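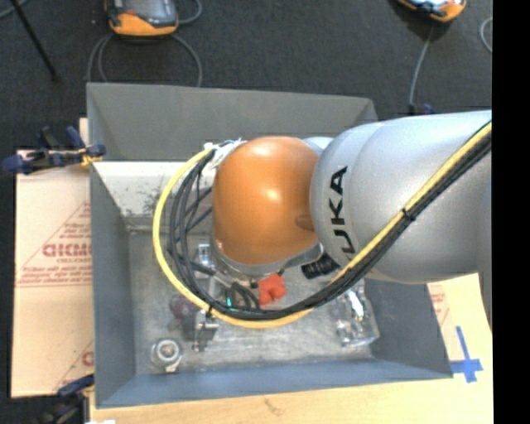

**Kettani group, final report: sloping sides and what ends up in the corners**

Taha Slaoui, with the rest of the Kettani group

## 1. What we set out to do

A bin is a box you stop thinking about once something is in it. We spent the spring term thinking about one. Our question was whether sloping sides keep mixed small parts out of the corners, or whether they just make the bin harder to stack and the student harder to be around.

## 2. Method

We compared two open metal bins, a straight-sided one (Irnar) and one with sloping sides (Dornilier). Each was filled from the same tub of plastic caps and short tubes, 50 pieces per fill, tipped in from the long side. After each fill we recorded every piece touching two walls at once. This was our definition of "cornered," agreed on after an argument that took up most of an afternoon in May.

In all we logged 1,744 pieces. The total doesn't divide by 50 – one fill was stopped early by a fire drill, and we kept the data out of stubbornness.

## 3. Results

The sloping bin did better with caps, which slid toward the floor as hoped. Tubes were less cooperative. They lay down along the bottom edge and stayed there, up to 15 in a single fill, and the slope made no difference we would defend in front of a grader.

## 4. Problems

The Eltik tally sheet had no column for "leaning on another piece that is leaning on the wall." We added one in pencil. Anyone repeating this should also wear ear protection while tipping.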